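白板上有一层擦不掉的淡印子，还能救回来吗？

Darnard
家里那块亮面白板用了挺久，每天写菜单、写孩子的作业，10月搬到窗边以后问题越来越明显：板擦来回擦，总留一层淡淡的影子，有一块还发红发褐，应该是以前红笔写的。白天反光一照更显眼。清水擦过，没什么变化。想问问大家用什么擦比较好？另外笔要不要换？不太想买新板，尺寸刚好56厘米宽，卡在柜子旁边特别合适。 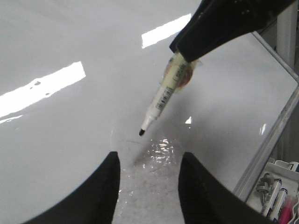 补充一下，板子是光面的，不是磨砂的那种。酒精家里有，怕把面擦花，一直没敢用。

Skusdale
能救！我太喜欢回答这种问题了，因为擦干净那一下真的很爽！
先试最省事的办法：拿白板笔在旧印子上面重新涂一遍，趁没干透马上擦掉，新墨里的溶剂会把老墨带起来。红褐色那块建议用黑笔，盖得住，擦的时候也看得清还剩多少。一次别涂太大，巴掌大一片就行，涂完一片擦一片。
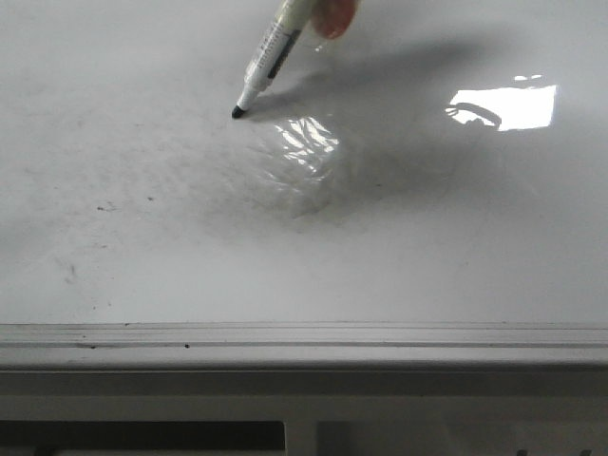 涂的时候笔放斜一点，轻轻带过去，别使劲戳，笔头戳扁了以后写字会很难看。还剩下的影子就上酒精，倒一点在超细纤维布上（不要直接往板上喷，会流进边框里），顺着一个方向擦，再用湿布过一遍，最后擦干。第一次用先在角落试一小块，没发花再擦整面。我办公室那块板积了一个学期的字，就这么弄的，擦完跟新的一样，我站那儿欣赏了半天！
千万别用钢丝球和去污粉，光面一旦磨毛，以后墨水全往里钻，那就真没救了。

Dredau
酒精+1，牙膏就算了，里面有磨料。
笔我觉得不用急着换，先看看是不是字留太久了。我家现在每周四晚上全擦一遍，再也没留过印子。板擦也记得洗，脏板擦越擦越灰。

Darnard
谢谢两位！涂黑笔这招太神了，红印子掉了一大半！剩下的今晚上酒精，已经迫不及待了。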